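Household Textiles: Bedding and Garment Folding in Hullum Hall

Filed under: Galleries | Household Studies | Facilities

Hullum Hall is the largest of the indoor spaces maintained by the Henare Institute for Household Studies. It is used for work with full-size furniture and household linen that will not fit in the teaching rooms on the upper floor. The hall has white walls and a high ceiling, and the lighting is kept at the same level throughout working hours.

The present gallery is concerned with the care of beds and clothing. The household textiles program was revised in May under the direction of Marama Stubbs, and the handling of shirts, T-shirts and similar soft garments now forms a separate unit within it. The unit covers picking up a crumpled garment, finding its corners, opening it out, squaring the sleeves to the body, and folding it to a size suitable for a drawer or shelf. It is completed alongside the unit on bed making, and the two share a timetable and a room.

The institute's textile store currently lists 141 garments and 166 items of bed linen. Thin knitted fabrics are well represented among the garments. They crease readily and tend to twist when lifted from one point, and the program gives them more time than shirts in heavier cloth. Plain colors are preferred for introductory work. Patterned items are kept on a separate shelf and are introduced in the second half of the unit.
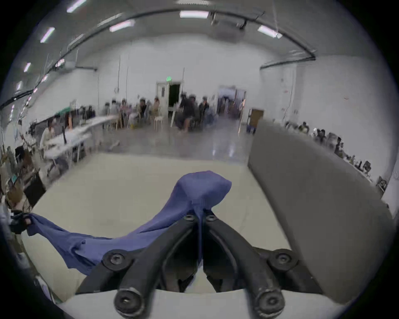
A length of blue cloth drawn out to the left, with loose folds along its middle. The hall's polished gray floor lies beyond.

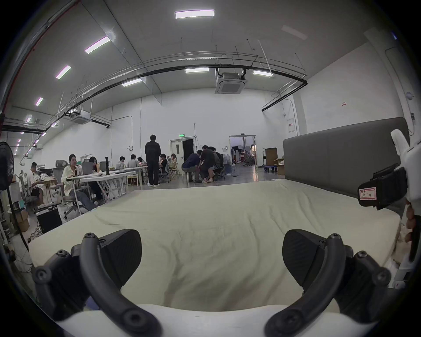
A large mattress in a pale cream cover, with a tall gray upholstered headboard stitched in vertical panels.
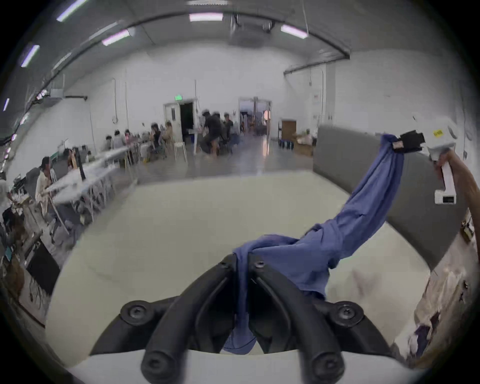
Blue fabric stretched and twisted between two points. A door and a wider open doorway stand in the back wall of the hall.

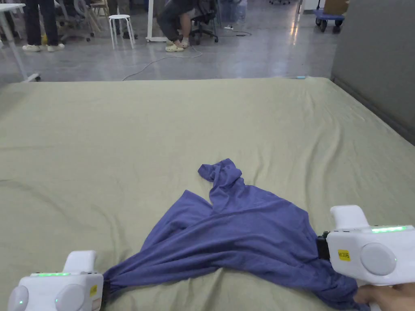

Crumpled blue-violet garment on a sage-green fitted sheet, Hullum Hall.

Notes on the unit

The written guidance for garment folding was prepared by Peiyu Bai and Ashton Lowther and runs to seven pages. It asks that each garment be laid face down before the sleeves are brought in. Creases should be smoothed from the center toward the hems. When a garment has become twisted, it should be released at one end and allowed to untwist before any further attempt is made to flatten it. Pulling against the twist stretches the neckline of lighter knits and is discouraged.

For bed making, the guidance requires that a fitted sheet be secured at the two head corners first and then at the foot. Small creases near the edges of the sheet are acceptable at this stage. A garment may be folded on a made bed if the sheet has been smoothed beforehand. Folded items are returned to the textile store at the close of each session, and anything in need of laundering is placed in the Susik bins by the store entrance.

Damilola Usman is responsible for the textile store and should be consulted before any item is removed from the building. Requests to use the hall for work unconnected with the program are handled by Lindsay Rutherford at the facilities office. The hall may not be reserved for part of a morning.

Related galleries are available for the Flostcombe kitchen rooms and for the linen repair workshop. The full image archive of the institute holds 1,822 pictures and may be consulted in the reading room by appointment. Copies for teaching use are supplied on written request.

Page last reviewed 2023-10-18.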